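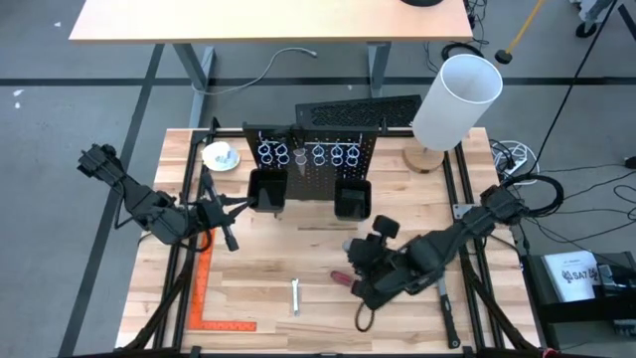 Figure 3. Bench layout for the hanging-storage condition: pegboard with two metal rods, hanging items, and two open bins at the foot of the board.

4. The pegboard condition

4.1 Why hang things at all

The literature on small-item storage is generous on the subject of drawers and rather quiet on the subject of hooks. Our earlier survey of home and club workbenches in Sidamville found pegboards over a great many benches, and found many of those pegboards bare, with the tools in a heap underneath. Owners spoke warmly of the boards all the same. We took this as a sign that the pegboard deserved a study of its own, or at least a few pages of one.

The layout in Figure 3 was settled in April after a pilot in which we had tried to be more ambitious. The pilot board held a mixture of shelves, clips and magnetic strips, and people spent most of their time deciding which of these they disliked. For the main study we cut the furniture down to two kinds of home for an object: a rod it can hang from, and a bin it can be dropped into. The rods run near the top of the board and the bins sit at the bottom, one to the left and one to the right, with a stretch of bare perforated panel between them. The bench is a butcher-block one, chosen for its pale colour, against which a black bin is hard to overlook. Some participants managed it.

4.2 Hanging items

Most of the hanging items have paired rings, one above the other, in a pale blue-white. We wanted a shape that anyone could recognize as meant for hanging without being told, and a ring is about as plain a hint as an object can give. Five of the ring pairs are on the rods in the figure, two toward the left and three toward the right. The uneven split is deliberate. When both sides matched, pilot participants treated the board as a display and were reluctant to disturb it, and several put things back more neatly than they had found them, which was kind of them and ruined the timings.

The translucent item in the gap between the two sets has a tapering lower end and served as the odd one out. Every real tool wall in our survey had at least one thing on it that belonged to no family, and a board of identical objects would have let sorting by shape pass for sorting by habit.

4.3 Procedure

Each session had a clearing half and a restoring half. In the clearing half, all hanging items went from the rods to the bins, in any order and with no rule about which bin. In the restoring half, the items went back up. No reference picture of the board was on show during restoring. The board stayed tilted throughout so that its face could be seen from the front of the bench; an upright board had led to a good deal of stooping and, in one pilot session, a sore neck that we were asked to mention.

We ran 60 sessions. Each was capped at 8 minutes, a limit inherited from the Brureo tidying protocol and kept so that our numbers could be set beside theirs. Across all sessions we logged 2,381 separate placements, where a placement is any moment at which an item comes to rest on a rod, in a bin, on the bench or on the floor. The last category was larger than we had hoped. The floor is concrete and the items are tougher than they look.

4.4 What happened to the bins

We had expected the two bins to be used by side, with the left-hand items going left and the right-hand items going right. This held for the first few moves of a typical session. After that, one bin became the bin. The other was left with whatever had been put in it early on, and in around 60 per cent of sessions it received nothing further at all. The favoured bin differed from session to session, so we can't put the result down to where it stood or which way the board leaned.

Pawlak storage theory (as we will call it, after the Pawlak shelving trials that first described the effect) holds that a container with something in it attracts more of the same. Our results agree, with one wrinkle. The odd item was much less sticky than the ring items: a bin that held only the odd item was as likely to be ignored as an empty one. It seems that a container needs to look like a collection before people will add to it, and a lone tapering object looks more like something left behind.

4.5 Restoring

Going back up was slower than coming down, as anybody who has taken down Christmas lights will have guessed. Two errors made up most of the lost time. The first was crowding, where items were hung at one end of a rod until the last would not fit, and had to be shuffled along. The second was trouble with the middle. The gap belongs to the odd item, but an empty gap on a rod appears to be an open invitation, and ring items were hung there often enough that we gave the error its own code in the log. The code was "squatter" and it survived two rounds of internal review.

Final arrangements rarely matched the starting one. Most kept the odd item somewhere near the centre, and most kept a lopsided split, though the heavier side was sometimes swapped. We scored these swapped boards as wrong under the strict measure and as right under the loose measure, and report both in the next section — the authors could not agree which of the two a sensible person would use.

4.6 A note on the empty panel

The perforated panel between the bins had no task attached to it. In the Falon bench study, a similar empty patch was quickly taken over as a parking spot, since the pegs there were left in. Ours had no pegs in that area, and it stayed clear in every session. Readers planning a workshop may wish to know that taking the pegs out was by far the cheapest thing we did, and that it worked better than the labels.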